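Bralora's product lead for children's goods describes the Zeltau play cash register as "a calculator with a drawer on it." The arithmetic runs on a solar cell with a button-cell backup, and the drawer opens on a spring latch. "We dropped the motor after the second sample. It drew too much current and the gears stripped."

The set ships with 20 plastic coins and 9 paper bills. Every coin is wider than the small-parts gauge used at the Brennan test lab. "Four drop tests, then the torque test on the keys. The keys are the weak point on most toys of this type."

Asked about the scanner, the lead said it reads nothing. "It's a light and a beeper. Parents ask for real scanning, and that would double the price."

Assembly moved to the Fedley plant in July, and the drawer latch is now molded in one piece.

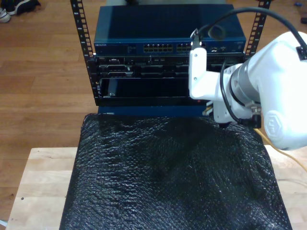
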